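Cavmont Clip Hanger: Questions and Answers

Care and use. Last revised March 4, 2021.

What holds the clips?
Each clip hangs from a loop or hook on the bottom bar.
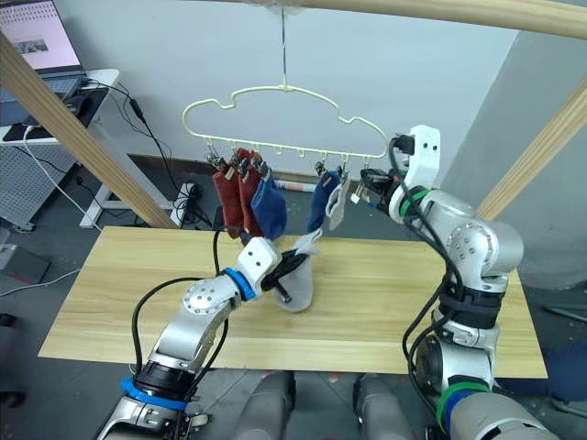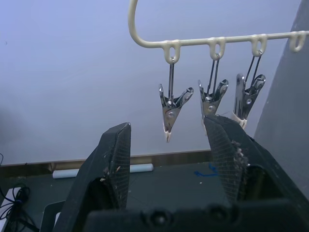
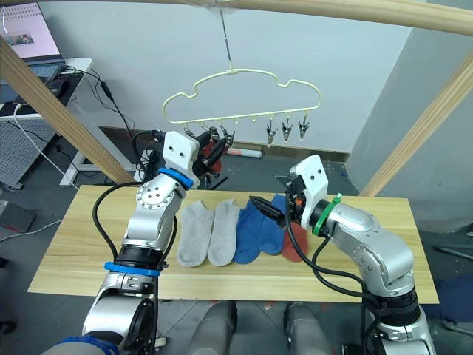
Can it go outdoors?
Yes, in light wind. Bring it in overnight. Sunlight makes the plastic brittle.

What is the load limit?
2 pounds, spread evenly along the bar.

How is it cleaned?
Wipe with a damp cloth. Do not use bleach on the clips. Water up to 40 °C is fine.

Are spare clips sold?
Yes, part 596, in bags of 21. Write to Mafalda Cunha at the parts desk and include your order number.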